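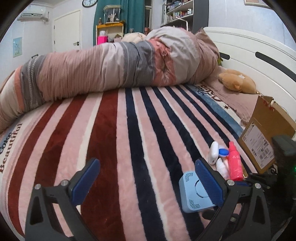
Ticket: bedroom window, cold air at the sill after refit
Raised by: Raíssa Medeiros. Fitter: Mastau Windows. Status: open, whatever the portal says. The new window in the back bedroom lets in cold air along the bottom, on the left as you face it, and it has done so from the first windy night after it was fitted in September. I reported it by phone and was told new windows often "feel different" for a while. The old one was rotten and I paid £1,670 to be rid of it, so I know what different feels like. The bed is by that wall and the plush blanket with the wide dark red bands and the pink and cream between them, which I'd normally keep for the depths of January, has been on it ever since. I'd like the cause found and put right, please, and not another leaflet about condensation.

Reply from Thilini Bepari, Mastau customer care
Hello Raíssa, sorry to hear this. Could you check that the handle is pushed fully home and that the trickle vent at the top is shut? A part-open vent can make a room feel cold lower down. Please also wipe the rubber seal with a damp cloth in case dust from the plastering is stopping it from closing properly.

Reply from Raíssa
Handle is home. Vent is shut, and I taped over it for a night to be sure. Seal wiped all the way round. No change. I also did the paper test: a strip of paper shut in the window, then pulled. It grips hard along the top and both sides and along the bottom too. So I don't believe it is the seal at all. If I hold a lit joss stick below the inside sill, where the board meets the plaster, the smoke blows straight back into the room. With the stick held up against the glass it rises as it should.

First visit
Fitter came, was here 12 minutes, adjusted the hinges and said the sash had dropped. I asked how a dropped sash would let air in under the sill board. He said they all work together. He wouldn't look at the joss stick. It was a still day, and he wrote "customer satisfied, no draught present" on his tablet, which I did not sign.

Reply from Thilini
I can see the job was closed as complete. Has the adjustment helped?

Reply from Raíssa
No. The window is now stiffer to shut. Please reopen it.

Second visit
Different fitter. He ran a bead of Stakia sealant along the front edge of the sill board and told me that would be the end of it. It was better for three days. Then the wind went round to the west and the air started coming out at the left-hand end instead, behind the curtain, where the bead stops. I take that to mean there is a gap behind the board and we've moved the hole. 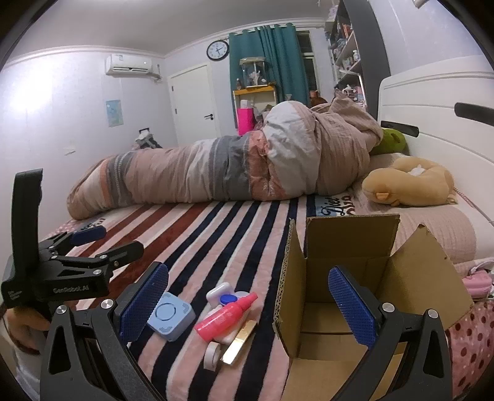
Page last changed: December 8, 2023

Where things stand
I got tired of waiting and asked Wickramasinghe Joinery to have a look, since they did the skirting and had no reason to defend the window. They took off the small end piece of the sill board and put a torch in. There is a 13 mm gap between the bottom of the frame and the brickwork, with foam in it on the right and none that we could see on the left. They didn't touch it, as I don't want to be told later that somebody else's work has voided the guarantee. Measurements sent to Thilini the same afternoon.

Reply from Thilini
Thank you for these. I have passed them to the technical team, who think this may be normal settlement. I have asked for a surveyor to confirm.

Reply from Raíssa
Settlement would have had to carry the foam off with it. I'm happy for a surveyor to come, on these conditions:
The sill board comes off fully while he is here.
The outside gets checked as well, from a ladder. The mastic under the outer sill looks thin to me at the same end.
The job isn't closed until there has been a proper windy night.

Reply from Thilini
Agreed, and I've added a note so it can't be closed from the fitter's tablet. The surveyor will bring foam and a replacement board in case the old one splits. There will be no charge for this.

Reply from Raíssa
Noted. Please put the "no charge" part in an email too. The board needs to be painted to match, the colour is Mustard, and there's half a tin of it under the stairs. Leaving this ticket open.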